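Load shedding

Load shedding is the deliberate disconnection of some electricity customers so that the rest may keep their lights on. It is used when the demand on a power system is greater than what its generators and lines can supply, and it is generally regarded by engineers as a controlled measure and by everyone else as a power cut. The two views are compatible.

The term covers both planned outages, which follow a published schedule, and automatic ones, which follow no schedule and take a fraction of a second. In some countries the planned kind is called a rolling blackout, rotational outage or rotating brownout, the last of these being a misnomer that has proved impossible to dislodge.

Background

Electricity on an alternating current grid is consumed at practically the same moment it is produced. If consumption rises above production, the spinning machines in the power stations give up some of their stored energy and slow down, and the frequency of the whole system falls with them. Small dips are normal and are corrected by governors, which admit more steam, gas or water to the turbines. Large dips are a different matter. Turbine blades can be damaged by running for long away from their design speed, so generating units are fitted with protection that disconnects them when the frequency goes too low. A unit that disconnects makes the shortage worse, which lowers the frequency further, which disconnects the next unit. Left to itself the process ends in a blackout of the entire system, at which point supply and demand are once again in perfect balance, at zero.

Load shedding interrupts this sequence by removing demand instead. The amount removed has to be large enough to stop the fall and small enough not to send the frequency shooting off in the other direction.

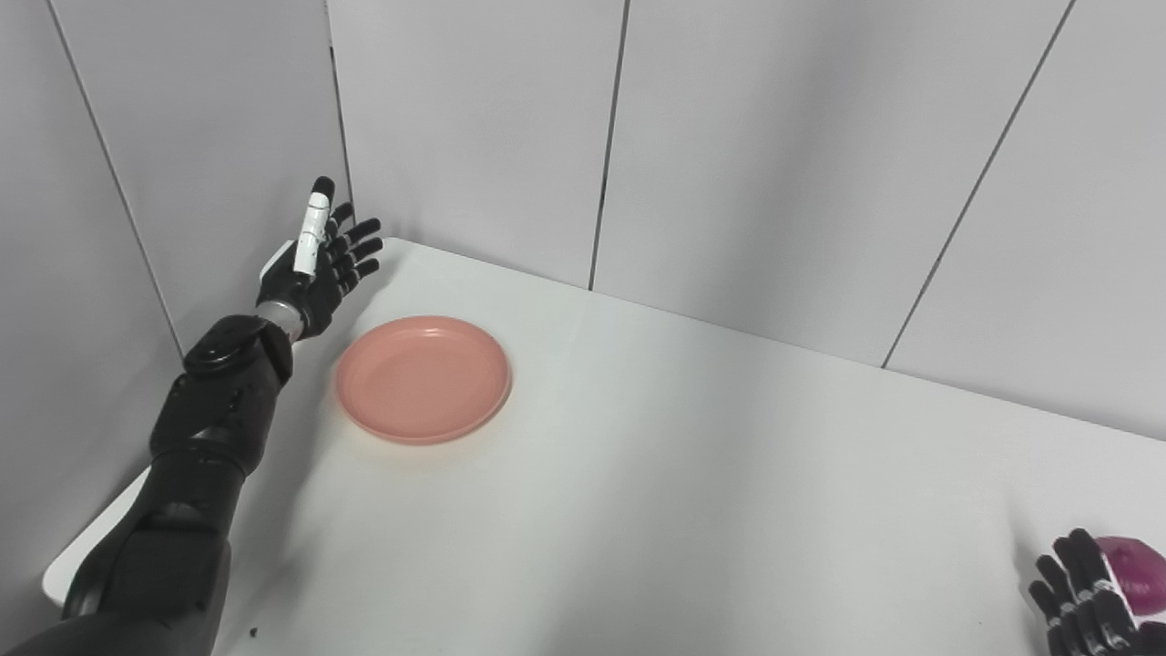

Automatic shedding

Under-frequency load shedding is carried out by relays installed at substations. Each relay measures the frequency and opens a circuit breaker if it drops below a set threshold. The thresholds are arranged in stages, so that a moderate disturbance takes out one block of customers and a severe one takes out several. No human being is consulted. By the time a control room operator has put down the coffee, the first stage is usually over.

A related scheme, under-voltage load shedding, protects against a local shortage of reactive power, which can pull down the voltage in one district while the frequency everywhere remains respectable. It acts more slowly, with delays of several seconds, to avoid tripping on a passing fault.

Engineers setting the relays face a few standing difficulties. The feeders assigned to each stage were chosen on the basis of how much load they carried in the year of the study, and towns have a habit of growing. Rooftop solar panels complicate matters further: a feeder that is exporting power at noon will, if disconnected, make the shortage worse. Some utilities now use relays that check the direction of flow before opening. Others revise the list of feeders from time to time and hope for cloud.

Manual and rotational shedding

Where a shortage can be foreseen, the system operator instructs the distribution companies to reduce their load by a given number of megawatts for a given period. How they do so is largely their own affair. The usual practice is to divide the territory into blocks and disconnect each in turn, commonly for periods of one to four hours.

Hospitals, water works, and emergency control centers are usually exempt, as are the feeders that supply the system operator itself. Since exemption applies to a whole feeder and seldom to a single building, anyone living next door to a hospital enjoys the same privilege, and estate agents in affected cities have been known to mention it. Large industrial customers may be asked to reduce consumption voluntarily before any household is cut off, often in return for a lower tariff. These interruptible contracts are popular with factories in years when nothing is interrupted.

The case of Lacson

The island utility of Lacson is often cited in training courses for distribution staff, partly because its system is small enough to draw on one sheet of paper. It has a single thermal station at Plakton, a switching substation at Filley, and an undersea cable to the neighboring grid at Uva. The cable was rated at 100 megawatts. Peak demand on a hot evening stood at 400 megawatts, and the planners had taken comfort in the fact that the station and the cable had never been out of service together.

They were lost together one Saturday in February. A fault in a current transformer at Filley tripped the cable, and the station, suddenly obliged to carry the missing load, lost a boiler feed pump and then one of its units. The first two stages of under-frequency relays operated as designed. The third did not, its settings having been entered in the wrong units during a software upgrade, and the island went dark at suppertime.

Restoration took 74 hours for the last customers. Rotational shedding followed while the failed unit was repaired, and lasted 45 days. The schedule was drawn up by Lamduan Sriwong, then head of distribution planning, who divided the island into blocks by feeder and published the times every evening. Complaints fell noticeably once the published times began to match the real ones, a development that came in the second week.

A review by the engineer Cherry Mae Cruzado recommended separate protection for the two ends of the Filley busbar, a spare feed pump at Plakton, and a test of all relay settings after any change of software. It also noted that the schedule had been posted only on the utility's website, where it could be read by every customer who had electricity.

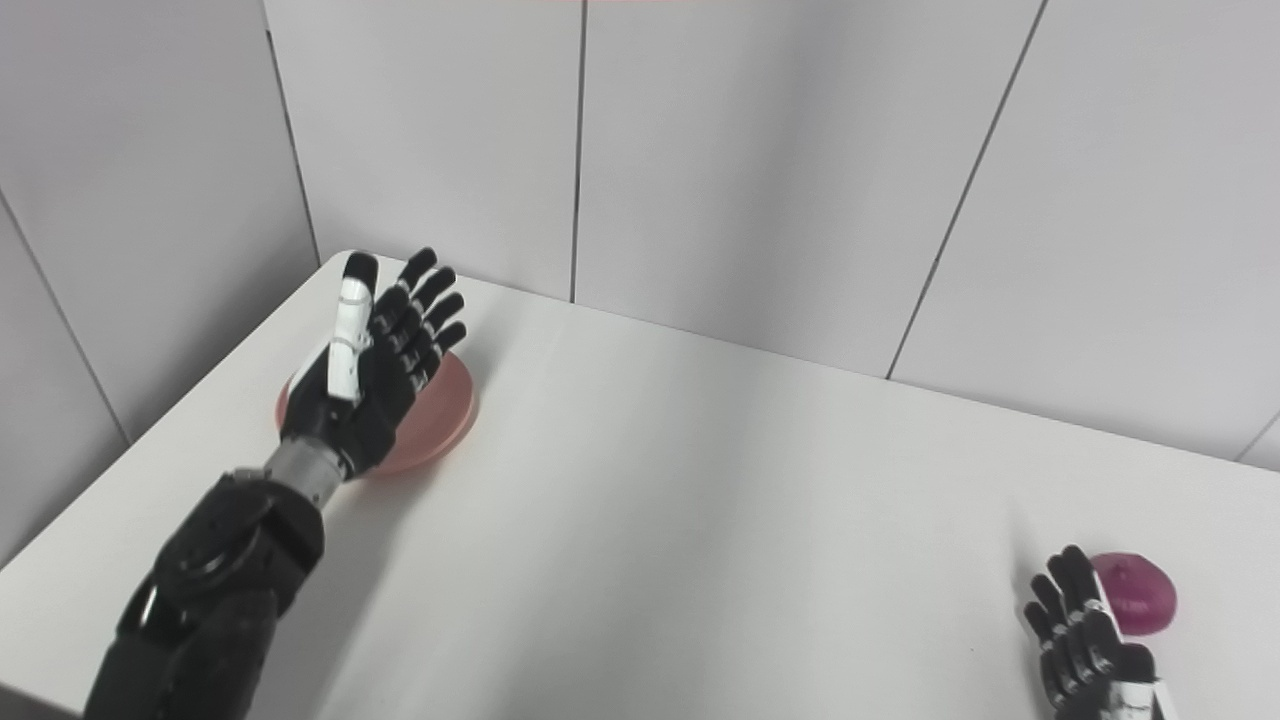 The recommendations were adopted, with the exception of the spare pump, which was deferred on grounds of cost. The review is still handed out at the start of the Lacson operators' course, and trainees are asked to work out how much load the third stage should have removed.

Restoring supply

Reconnecting customers is harder than disconnecting them. After an outage of an hour or more, every refrigerator, air conditioner and water heater in the area has fallen behind in its duties and will start up at once when the supply returns. The resulting surge, known as cold load pickup, can reach several times the normal demand and may trip the feeder again within seconds. Operators therefore restore supply in small sections and wait for each to settle. Residents are often asked to switch off heavy appliances before the power returns. Compliance is hard to measure, although the surge gives a fair indication.

Where the whole system has collapsed, a black start is required. A generator capable of starting without outside power, typically a hydroelectric unit or a diesel set, is used to energize a section of line and start the larger stations one after another. Communications equipment at substations runs on batteries during this period. How long the batteries last is set out in the maintenance records, and is sometimes discovered to be otherwise.

Effects

Rotational outages raise costs for businesses in ways that go beyond the hours lost. Cold stores, foundries and glass furnaces cannot be paused conveniently, and their owners tend to buy diesel generators, which they then dislike leaving idle. Frequent switching also wears out circuit breakers and gives thieves a timetable for removing copper cable from dead lines.

Households adapt by cooking early and charging everything in sight. Inverters and batteries bought for the purpose recharge as soon as the supply comes back, adding to the demand that caused the shortage in the first place.

Alternatives

Several measures can delay or reduce load shedding. A voltage reduction of a few percent lowers the consumption of some appliances and is the true meaning of the word brownout. Demand response programs pay customers to use less at certain hours, sometimes by letting the utility adjust a thermostat remotely. Grid batteries can respond to a drop in frequency well inside a second and have replaced the first stage of shedding on some smaller systems. Public appeals for restraint cost very little to issue. Building more generating capacity is also recognized as effective, and is usually under study.

See also

Black start
Brownout
Cold load pickup
Demand response
Spinning reserve
Utility frequency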